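Lestero — cuaderno abierto sobre la mesa de té

Léeme del proyecto. Versión 4.

Qué es

Lestero reúne notas, medidas y hojas de observación sobre una sola cosa: servir y tomar té frío en una mesa redonda con bandeja de goteo. Parece poca cosa, ¡y da para muchísimo! Empezamos apuntando recetas y acabamos hablando de rejillas, de bordes, de cómo suena un vaso al posarse sobre metal y de lo rápido que se queda pegajosa una mesa blanca cuando alguien sirve con prisa.

El cuaderno contiene 274 fichas. Cada ficha corresponde a un servicio completo, desde que se coloca el vaso hasta que se retira, y se puede leer suelta. No hace falta seguir el orden, aunque las primeras 100 son más breves y conviene empezar por ellas para coger el vocabulario.

Qué hay en las carpetas

fichas: los servicios, uno por archivo de texto, con su número delante.
vasos: notas sobre cada tipo de vaso, con su comportamiento en la mano y en la rejilla.
mesa: medidas de la mesa y de la bandeja, más las instrucciones de limpieza.
infusiones: concentrados, proporciones, tiempos de reposo.
pendiente: lo que todavía discutimos (esta carpeta crece más que ninguna).

Campos de cada ficha

vaso — liso, estriado o tallado. Si tiene pie, se anota aparte.
infusion — el nombre corto, tal como figura en la carpeta de infusiones.
fondo — si se sirve primero el concentrado y después el agua, se marca «sí».
posado — centrado en la rejilla, cerca del borde o fuera de la bandeja.
goteo — nada, algo, mucho. Probamos con mililitros y fue un suplicio, así que volvimos a las palabras.
comentario — texto libre. Es el campo que más nos gusta y el que más se lee.

La mesa y su bandeja

Trabajamos con dos mesas, a las que llamamos Hurkar y Mohmand para no liarnos en las fichas. Las dos son redondas y las dos llevan bandeja. La gracia de la bandeja está en que el vaso se queda donde cae la gota: uno sirve, bebe, vuelve a posar y el cerco se va por las ranuras en vez de quedarse en el tablero. El acero se seca con un paño de algodón, siempre en el sentido de las ranuras, y la rejilla se levanta y se lava aparte al final de la tarde. En Mohmand el agua escurre peor y hay que vaciar más a menudo. En Hurkar lo que más cuesta es sacar brillo a las esquinas.

El vaso estriado merece un párrafo propio, porque nos tiene encantados. Las estrías finas parten la luz, y un dedo de té ámbar en el fondo ya luce como si fuera mucho más. Además se coge bien: los surcos dan agarre aunque el cristal esté empañado. Sobre la rejilla metálica conviene posarlo recto, con toda la base apoyada, y soltarlo cuando ya no baila.
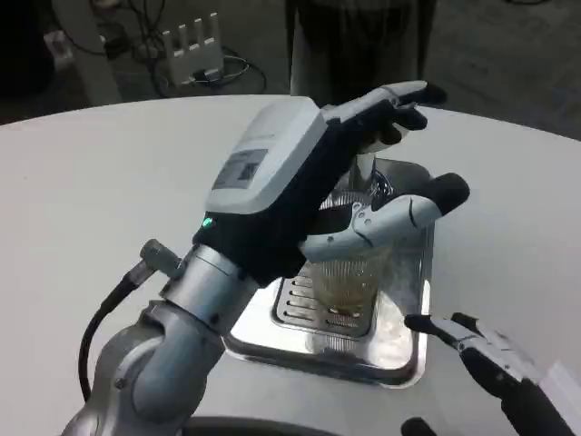
Desde Ornport nos escriben que el concentrado debería ir siempre después del agua, que al revés se queda abajo y el primer sorbo no sabe a nada. Piden también que el campo «fondo» admita una tercera opción, para quien sirve las dos cosas a la vez con jarra en cada mano. Lo primero lo seguimos discutiendo con ganas (nosotros removemos, y tan felices). Lo segundo nos parece estupendo y entra en la próxima versión con el valor «a la vez».

Cómo se rellena una ficha

Se copia la plantilla, se le pone el número siguiente y se escribe durante el servicio o justo después. Si un dato no se apuntó, se deja vacío; por favor, nada de reconstruir de memoria. Los comentarios pueden ser larguísimos — hay uno, dedicado entero a una cucharilla, que recomendamos de corazón.

Cosas que conviene saber antes de usarlo

Casi todo el té es negro. Hay poco verde y muy poca hierbaluisa, y nos encantaría recibir más.
Las fichas de marzo usan «plato» donde ahora decimos «bandeja». Están sin corregir.
El goteo lo juzga quien sirve, así que entre una mano y otra hay diferencias.
No se registra la temperatura.

Cambios de esta versión

Se separa «vaso» de «jarra», que antes compartían campo.
Se añade la carpeta «mesa» con la limpieza explicada paso a paso.
Se retiran 2 fichas duplicadas y se renumeran las siguientes.

Uso y aportaciones

Todo se puede copiar, traducir y adaptar citando el nombre del proyecto. Las aportaciones se mandan como ficha suelta, en texto sencillo, y las de vasos raros pasan delante en la cola.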